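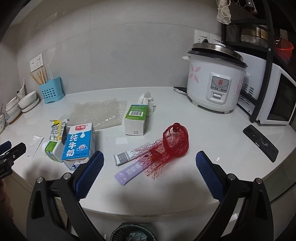
Georges Ghanem wants to know why we still call it a slip when the gripper reported a full hold every time. Fair point, and the word is gone from this page.

Grorstead kitchen work, December
Photos and notes: Nadine Obeidat

Counter clearing with the hand-held gripper. Red mesh bag between the blue fingers, sachets beside it, milk carton to the left, rice cooker on the right.

Gistance told us the finger pads were good for netting, film and thin packets. Their summary of the Grorstead recordings lists 600 grasps and 17 faults. I have read it twice and I don't trust the second number. A fault only got logged if the jaw sensor noticed one, and the jaw sensor is the part that failed. With netting it read the bunched material as a solid object, said "held," and went on saying "held" after the bag was back on the counter.

Chiến Lã went through the video by hand and found drops that never made the log. Gistance answered that these were "operator releases." Maybe a few were. I'd like to see how they can tell, given that the trigger position wasn't saved until firmware 5.

The safety side bothers me more. The same false reading kept the fingers squeezing after the load was gone, and Omar Harb got a pinched thumb reaching in to reset a packet. No cut, but it went in the book at Clurnberg as an injury and it should stay there. The proposed fix is a software threshold. We asked for a physical release and were told it was "under review."

Sang Từ is rerunning the netting grasps with a separate force gauge. Until those results are in, hands stay out of the jaw while the power is on, whatever the display says.

Gallery: Grorstead kitchen | Back to all galleries | Corrections to Nadine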